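**Subject:** Re: [potstead-sheetmetal] gap allowance on butted bench tops

Abrehet Fikre wrote:

> We are re-topping the long bench at Potstead in two pieces because the
> single sheet won't make the turn on the stairs. Ibsa wants the pieces
> butted tight. I would leave a gap and fill it. The bench stands by the
> south windows and gets warm in the afternoon. What do people use for
> an allowance, and does the filler matter?
>
> Abrehet

Abrehet,

Leave the gap. Work it out from the length that is free to move, and ignore the overall bench length. If each piece is fixed at its outer end, all of the growth goes toward the joint. If each is fixed at the middle, half does.

For plain carbon steel I use 12 millionths per degree C. A piece 2 m long, fixed at the far end, with a 30 degree swing, grows 0.72 mm. Two of those facing each other want 1.44 mm between them at the cold end of the range. Aluminum is nearly double that, so check what Sesorent is quoting before you cut anything.
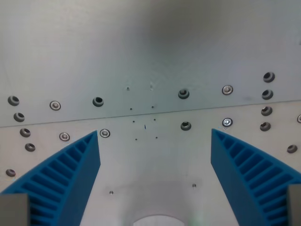 Fixing matters more than most drawings admit. Ibsa's tight butt will look fine in January and lift at the edges by summer if both pieces are screwed down hard along their whole length. Use one row of fixed screws per piece and slot everything else in the direction of travel. A joint can still look narrow when this is done properly: two gray plates side by side with a thin dark seam running right across is the appearance to aim for. Check that the edges are level with each other using a straightedge before the last screws go in.

On filler:

- Hard epoxy cracks at the first full cycle. Avoid it.
- Neutral-cure silicone is adequate if the joint is at least 2 mm wide. Below that it has too little material to stretch.
- Under 2 mm, leave the joint open and bed a strip of foil tape underneath to catch chips.

We did the open version on bench 37 at Osik. Amanuel Gebru vacuums it when he does the vises. The tape has been replaced once, after a solvent spill.

If the bench also gets an upstand, keep it off the top piece. Screw it to the wall and let the top slide under it with a millimeter of clearance.

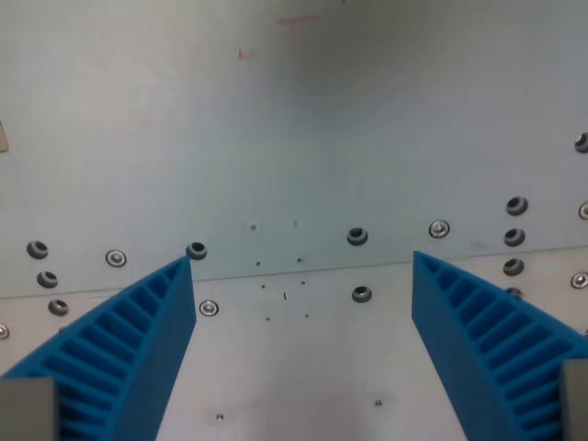

Does the upstand need its own expansion joint?

Only if it is longer than the pieces of the top. Otherwise make it in the same two lengths, break it at the same point, and slot the holes in the same way.

Send me the cut list when you have it. Eyerusalem Berhe has the slot punch until the end of the month, and the 11 mm die is with it.

Chaltu Kumsa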